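May 2, 2025

Home late, feet hurt, writing this before I forget which day was which.

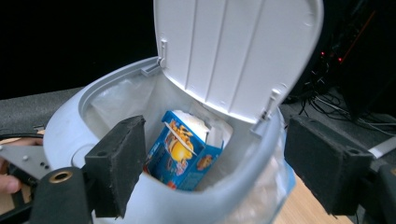 Bins all day. Second day of bins. Target for the Munshi list was 100 clean takes of "lid up, thing in, lid down" and we stopped at 37 because the rest of the morning went on arguing what clean means. My view — one try, no going back for a second grab, hand ends up away from the rim. The other view is that a second grab is fine so long as it works, because people fumble and the model ought to see fumbling. I half agree. But then label it! Don't chuck it in with the good ones and hope.

Anyway. We've got three labels now. Clean, recovered, scrap. Took until lunch to settle three words.

Lids are a pain. Thin, light, and with the gripper you can't feel how hard you are pressing, so you go by eye, and by eye you're always a bit late. Got better by the afternoon. Elbow in, wrist loose, come at it slower than feels sensible. The takes I did fast this morning all looked jerky when I played them back. Slow ones look like somebody who knows what they're doing. Note to self, slow.

Also must stop twisting at the end. I do a little flick of the wrist when I let go, always have, and if I do it two hundred times the thing will learn a little flick. Watched a run of mine from last August and it's there in every single one. Horrible to see. Like hearing your own voice.

Wrist sore. Swapped to left hand for a bit after the tea break, and the left-handed takes were not bad, worse aim but no flick. Might ask if we can keep some. Kaddale people wanted both hands in the set anyway, they said so in the long message I didn't read properly untill today.

Things that went wrong, in no order:

- clock on the logger was out again, so the first batch has the wrong times. Fixable. Boring.
- forgot to say the task out loud at the start of a whole row of takes. Have to go back and type them in by hand
- battery. Always battery
- did the bin in the same spot for far too long. Moved it after lunch, turned it a bit each time, should of done that from take one

That last one bothers me most. The first tray of results from Karnen came back and the arm there does it beautifully if the bin is where we had it, and goes to pieces if you shift it a hand's width. Well of course. We taught it one place. So now the sheet says move something before every take. The bin, or the rubbish, or where you stand, or the lamp. I wrote MOVE SOMETHING on a bit of tape and stuck it by the keyboard.

Boxes with pictures on are good, by the way. Crumpled ones better. The plain ones we used at first gave the model nothing to hang on to, or that's my guess, I've no proof. Tissue is hard work. It sticks to the foam on the fingers and comes back up with your hand, then it's a scrap take and you're picking fluff off. Need a small brush. Need to BUY a small brush, put it on the list.

Total for the whole job is meant to be 2000. Checked the count tonight and we're at 277, all tasks, scrap taken out. Not cheerful. But the first weeks were mostly setting up and the rate is climbing, and there's a second gripper coming from Alodcombe so two of us can go at once in different rooms. If it comes. It was coming last week as well.

Had a think on the bus about what we're not getting. Everything we do starts with the lid and the hand both ready and waiting. Real life you'd have a full bin, or the bag slipped down inside, or the rubbish too big to go in so you have to squash it. I want a batch of awkward ones. Full bin, bag fallen in, box wedged. Will write it up properly, short, half a page, or nobody will read it. They want numbers first and awkward later and I think it's the wrong way round, but I said so badly, I was tired and it came out cross. Try again tomorrow with tea in hand.

Good bit of the day — late on, had a run of takes that just flowed, no chat, no stops, lid, drop, lid, drop. Played them back and they were lovely to watch. Quite soothing really. Could have gone on but the card was full.

Tomorrow:

- copy card BEFORE anything else
- fix times on first batch
- type in missing task lines
- brush
- left-hand block, ask first
- drawers if there's time (there won't be)

Soup for tea, out of the tin. Put my own bin out when I got in and caught myself doing it slowly, elbow in. Bed.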